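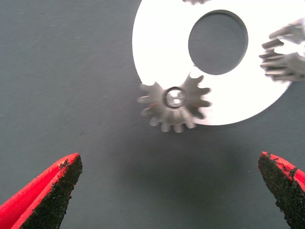
How much backlash should a small spur gear pair have? Enough that the teeth never bind at the tightest point of rotation, and for the clock drive I'm rebuilding that came to 2 thousandths of an inch.

I set the center distance with the Trunard gauge and checked it at 7 positions. Three were tight. The bore was slightly off center, so I reamed it and fitted a bushing from Anozie - part 774, a light press fit.

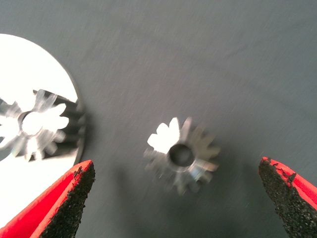 Ladi Effiong wrote in to say the bushing was unnecessary, and that turning a new arbor would have fixed the runout at its source. Fair point, but my lathe is still in storage in Tikindale. The arbor can wait until March.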